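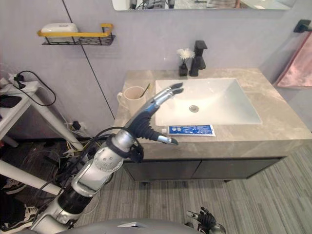
*El lavabo de la planta baja, con su jarroncito de flores blancas.*

## Busco gente para un consort de violas da gamba en Privville (residencia de julio)

Hola a todos. Me llamo Gaetano Longo, toco la viola da gamba baja desde hace más tiempo del que me gusta confesar y este verano vuelvo a montar la residencia de música antigua en la casa Stirkden, a las afueras de Privville. El año pasado trabajamos fantasías a cuatro y me quedé con ganas de más, así que esta vez vamos a por el repertorio a cinco: pavanas, alguna gallarda para despertarnos después de comer y, sobre todo, muchos In Nomine. ¡Me vuelven locos los In Nomine!

Ya tengo confirmada una viola soprano y la baja la pongo yo. Me faltan:

- **2 violas tenor** (una de ellas con soltura leyendo en clave de do en tercera, porque las partes van sin transcribir)
- **1 segunda viola baja**, con siete cuerdas o con seis, me da igual
- **1 laúd renacentista o tiorba** para las canciones de la segunda parte
- **1 voz aguda**, soprano o tenor, que se sienta cómoda cantando en inglés y en italiano

No hace falta que seáis profesionales. Sí pido que hayáis tocado antes en consort, aunque sea en un curso, y que sepáis perderos y volver a entrar sin que se pare todo el mundo (yo me pierdo bastante, aviso). La edad no importa.

### Cómo trabajamos

Empezamos a las 10:00 con una hora de afinación y escalas lentas, que suena aburridísimo y acaba siendo lo que más echo de menos en invierno. Luego ensayo de conjunto hasta la comida, siesta para quien la quiera y, por la tarde, grupos pequeños. Afinamos a 415 con temperamento mesotónico, así que traed los trastes en buen estado y un juego de cuerdas de repuesto - la tienda más cercana con tripa está lejísimos.

Al final damos un concierto en la capilla de Jestivgate. Caben 200 personas sentadas y la acústica es una maravilla para las violas, aunque para la tiorba hay que buscar bien el sitio. El programa lo cerramos entre todos el segundo día, así que si tenéis alguna pieza atravesada desde hace años, traedla. Yo llevo copias de casi todo lo inglés, pero de italiano ando más flojo.

### La parte práctica

La residencia cuesta 207 euros por persona y cubre alojamiento, comidas y el alquiler de la capilla. Las habitaciones son dobles; si roncáis, decídmelo y lo apaño. Yo no cobro por coordinar y nadie cobra por el concierto. La taquilla va entera a restaurar el virginal Shen de la casa, que ahora mismo tiene media octava muda y da una pena tremenda.

Quedan plazas para llegar con acompañante que no toque, pero decídmelo pronto, por favor, que luego la cocina se me enfada.

### Para apuntarse

Mandadme un correo a la dirección de la residencia con el asunto «Consort de julio» y contadme qué tocáis, con quién habéis tocado últimamente y qué piezas os apetecen. Una grabación corta me ayuda mucho, y con la del móvil me basta: prefiero dos minutos de música de conjunto a un solo impecable. Los cantantes, si podéis, mandad algo con laúd o con teclado suave.

Contesto a todo el mundo, a veces de madrugada. Si alguien duda entre tenor y baja, que me escriba igualmente y lo hablamos, que tengo una tenor para prestar - le falta una clavija, pero está encargada.

Gaetano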